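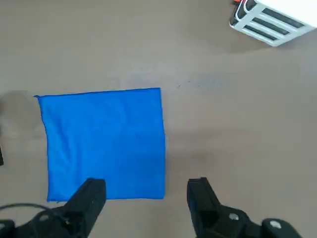

Aksoy House – Department of Linen and Small Cloths

The Department acknowledges receipt of one cloth, blue, square. It has been entered in the register as item 486 and laid flat for inspection. Faint wrinkles were noted. The corners were examined in turn, and no corner raised an objection.

Under the Wultness Rules a cloth may be kept flat or folded. It may not be kept in both conditions, although a petition to that effect has lain with the Plondumgate office for 20 years.

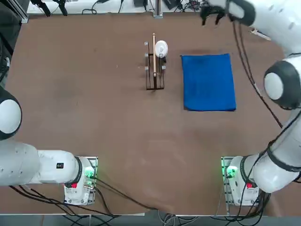

The blue towel, folded, to the right of the rack.

The rack has made no claim upon its neighbour. The Department considers the brown mat to be neutral ground and will hear submissions there until four in the afternoon.
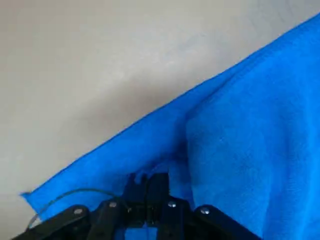 Skado, March

Further to our entry above, the cloth has been observed in a raised condition, with a deep crease beside the mound. The Rules are silent on mounds. A new column has been ruled in the register, and the clerk has been asked to sharpen a pencil.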